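Aubert 100 tabletop telescope: a review after one winter term

Wednesday, February 13, 2019
By Hanneke Geerts

The Aubert 100 is a small reflecting telescope on a one-armed wooden mount, meant to stand on a table, a wall or the roof of a car. I teach the evening introduction to astronomy at Windcombe, and we bought two of them in the autumn for students who have no telescope of their own. They can sign one out for a week at a time. I have also had one at home for most of the winter, so what follows is partly my own use and partly what came back to me from the class.

The number in the name is the diameter of the main mirror in millimetres. Inside the box you get the tube on its mount, a red dot finder, two eyepieces (24 mm and 9 mm), a 2x Barlow lens, a plastic dust cap and a booklet. There is no tripod and nothing electrical apart from the button cell in the finder.

Setting up

The telescope comes almost fully assembled. The finder slides into a shoe on the tube and is held by one thumbscrew. The tube clamps to the mount arm with a dovetail bar. From opening the box to having it ready took me less time than reading the first page of the booklet, which is mostly safety warnings about the Sun. Those warnings are correct and students should be made to read them.

I do all the adjusting indoors. The base has three rubber feet and wants something flat and steady under it. A desk is good, a folding camping table is poor. The finder should be lined up in daylight on something distant and fixed, such as a chimney or a mast, with the 24 mm eyepiece first and then the 9 mm. If you leave this until it is dark you will spend the evening on it.
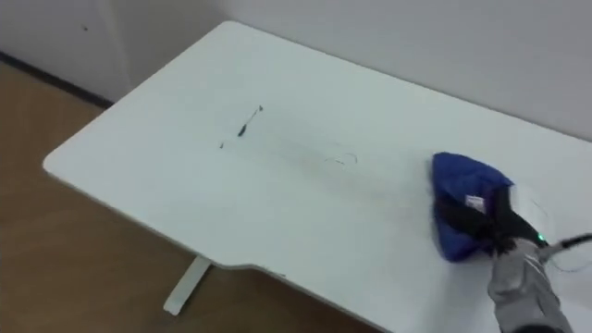 The desk, pushed up against the wall.

Collimation, meaning the lining up of the two mirrors, was fine on one of our telescopes and slightly out on the other. The secondary mirror has three small screws and needs an Allen key that is not supplied. The main mirror has its own screws at the back under a plate. Kálmán Dudás, who looks after our teaching equipment, put the poor one right with a plain sighting cap he had drilled himself. It has been carried in and out of cars since then and has stayed good enough. A complete beginner would not know that anything was wrong, and would simply think that the views were soft. The booklet gives the subject four lines and a drawing I could not follow.

At the eyepiece

The 24 mm eyepiece is the better of the two by a long way. It gives a wide field, it is comfortable, and I could use it with my glasses on. The Pleiades fit with room round them. The Orion Nebula shows as a grey patch with clear extensions on both sides, and the small group of stars in the middle of it can be separated when the air is steady. The double cluster in Perseus was the favourite of the class. From my garden, which has a street lamp at one end, I could pick out the Andromeda Galaxy as an oval smudge and no more.

The 9 mm eyepiece is usable. Stars are sharp in the centre and begin to look like little seagulls towards the edge, which is common in fast, short tubes like this one. The eye has to be held close. For the Moon it does very well, and the Moon is where most people will point it first. Craters along the line between light and dark are crisp, and a student with patience could make a decent sketch of Plato or Copernicus.

Jupiter is a morning object at present. I got up for it three times and saw it properly once. The four large moons were obvious and there were two cloud belts, with no detail in them that I would swear to. Mars in the evening sky is now a very small orange disc and there is no point in judging a telescope by it.

I would leave the Barlow lens in the box. It doubles the magnification and takes away more than it gives. The body of ours is plastic, and the eyepiece tilts slightly when the screw is tightened. If you want higher power, put the money towards a better short eyepiece.

The mount

This is where tabletop telescopes are usually let down, and the Aubert does reasonably well. The base turns on plastic pads and the movement is smooth once you have set the centre bolt to suit yourself. Mine arrived too tight. A quarter turn was enough. The up and down movement is held by a single large knob, and with the heavier eyepiece in place the tube will sink a little unless the knob is firm. You learn to aim slightly high.

When you tap the tube the image shakes for a second or so and then stops. In wind it is less happy, though the tube is short and does not catch much of it.
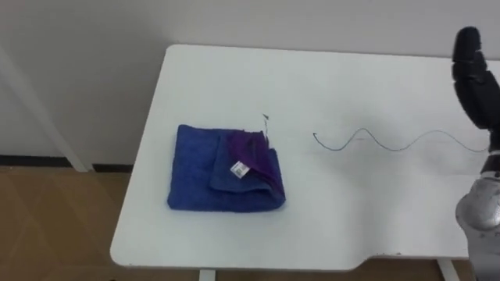 The focuser is a rack and pinion type with some play in it. You notice this on the Moon at high power, where turning the wheel back the other way does nothing for a moment and the view shifts to one side. At low power it does not matter. One of our two has a stiffer focuser than the other and I prefer the stiff one.

Wim Verstraete took a telescope home for two weeks in January, with the loan extended for cloud, and kept a careful log. His main complaint was the height. A tabletop telescope needs a table, and the table has to be where the sky is. He ended up kneeling on a patio with the base on an upturned crate. I have some sympathy. If you are buying for yourself, think about where you would put it before you order.

Aranka Bakos had the opposite experience. She has a balcony facing south with a low brick shelf along it, and told me she would have bought the one she borrowed. She did say the red dot was too bright even on its lowest setting and drowned the fainter stars she was trying to aim at. I agree with her. I have put a scrap of dark film over the emitter on both of ours.

The star app

There is a card in the box with a code for the Jivusari sky guide, which runs on a phone. It lists 2,000 objects, far more than this telescope could show from a town. The search is quick and the red night mode is properly red. What I miss is a filter by size of telescope. A beginner who goes down the list looking for faint galaxies will see nothing and blame the instrument. I gave the class a printed sheet of targets instead, and they got on better with that. The app is still useful for finding out when Jupiter rises.

Compared with the Zomham

Before ordering I borrowed the Zomham tabletop model from a colleague, Ilona Pap. It costs less and has a slightly smaller mirror. The optics were clean and on the Moon I would have had trouble telling the two apart. Its mount is worse. The arm flexes, and moving to follow an object at high power is a series of small jerks. The Zomham does come with a lighter base and a carrying bag, and the Aubert has no bag at all. We use padded boxes from the store cupboard.

Things that could be better

The dust cap is loose on both telescopes and falls off when the tube is carried pointing down. There is no cap for the focuser when the eyepiece is out, so we use tape. The paint on the edge of the base has chipped where the boxes rub. An Allen key should be included.

Would I buy it again

For a course like mine, yes. The low-power views are good, the thing is light enough to be carried in one hand, and in a whole term of student loans nothing has broken. For one person with a garden and a car I would suggest looking at a larger reflector on a floor-standing base first, and for a child I would want an adult to do the finder and check the mirrors before the first night out.

We are adding a third in time for the spring class, along with one decent short eyepiece to be shared between them. The loan sheet will be on the usual board from the first evening, and the telescopes need to come back with both caps.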